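Bottle Collection Program Expands to Nine Neighborhoods After Strong First Season

2022-09-18

Kenel, the community recycling project that started with a handful of buckets in apartment laundry rooms, is growing this fall from four neighborhoods to nine. Residents in the new areas can sign up now for a free starter kit and begin sorting their empty drink bottles at home.

The idea is a simple one. Each household or shared kitchen gets a bucket, a printed sheet of sorting tips and a pickup schedule. Empty plastic bottles go in the bucket, the bucket goes out on pickup day, and a clean one comes back in its place. More than 500 households took part in the first season, which began in February, and most of them have asked to stay on.

"We thought people would like it, but we did not expect them to talk about it so much!" said Comfort Dramani, who directs the project. "I get stopped at the grocery store by people who want to tell me how full their bucket is. One family moved theirs next to the fridge so the kids could reach it, and now the kids remind the parents."

Kenel chose to begin with clear plastic drink bottles, the kind that pile up on counters and tables after a long weekend or a birthday party. They are light and easy to spot, and they take up a surprising amount of room in a regular trash can. Having one open container close to where people drink makes a real difference. In the buildings where buckets were first kept in the basement, very few bottles made it down the stairs. Once the buckets moved up to the kitchens, collections picked up within 2 weeks.

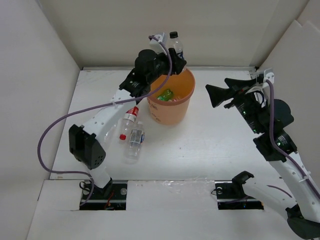

The kit itself has changed a little thanks to feedback from the first season. The tips sheet is shorter and the type is larger. Andreadis, the family-run hardware supplier that provides the buckets, has switched to a sturdier handle after several people wrote in about the old one – it pinched when the bucket was full. Cullska, a small print shop, is making the new sheets in four languages.

Participants are asked to follow a few easy steps:

Empty the bottle completely. A quick rinse helps, especially with juice or anything sweet.
Leave the label on. It is taken off later.
Put the cap back on before the bottle goes in the bucket. Loose caps are small and tend to get lost during pickup.
Please don't crush the bottles flat. Whole bottles are easier to sort.
Keep glass, cans and food containers out of the bucket. Regular curbside service still takes those.

The question that came up most often last season was about caps, and the answer has not changed: on is better. Bottles that arrive without a cap are still welcome.

"Sorting is one of those chores that feels bigger than it is," said Ginette Boyer, who coordinates pickups. "You finish your water, you drop the bottle in, and you're done. What I love is seeing a whole hallway of buckets lined up in the morning. People have started decorating them. We have one with a painted sunflower that I look forward to on every route."

Pickups in the new neighborhoods will run every other week to start, with a weekly option for larger buildings. Nuso, the delivery cooperative that already handles the existing routes, has agreed to take on the added stops with its cargo bikes. Offices, schools and places of worship can join as well, and may ask for up to two buckets per floor.

Sign-up is open to renters and owners alike, and there is no fee. Renters in shared buildings only need to let their building manager know where the bucket will stand on pickup day. Kits will be handed out at the project's storefront during regular opening hours, and anyone who can't come in can ask for delivery on the sign-up form.

Households already in the program don't need to do anything. Their routes stay the same, and the new tips sheet will arrive with the next clean bucket.

Media contact: Comfort Dramani, Kenel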